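What I do with our empty drink bottles

Bottles used to take over my kitchen. Two kids, a hot summer, and suddenly the bin is full by Tuesday and it's mostly air!

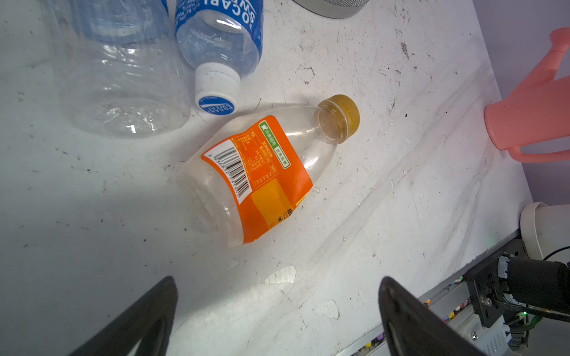
So now they all get tipped out on the old white table first, and I go through them in one batch (usually with the radio on). Caps off, a splash of water in each, cap back on, shake hard, pour. If there's something sticky up by the neck I leave warm water and a drop of dish soap in it while I do the others.

Labels are the fun part. The wraparound kind, like the orange one on that bottle with the gold cap, I slit with small scissors from top to bottom and peel sideways. Some pop right off, some fight you. A Pocari Sweat bottle has those ridges molded into it, so I squash it flat along its length and then roll it up from the bottom like a toothpaste tube. Put the cap on while you're still holding it rolled or it puffs back up again. My neighbor Tomás Moriarty just stomps on his, and okay, that's faster, but do it outside.

I keep back the 500 ml ones with good caps. Filled to an inch or so below the neck and frozen, they're my ice packs for the cooler, and I've had 6 of them going since November. Check whether your town wants caps on or off, ours changed its mind last year.

Oh, and the table! Dried drips come up with a paste of baking soda and water. Leave it 7 minutes, wipe, rinse. It won't do a thing for scratches, so I've quit trying.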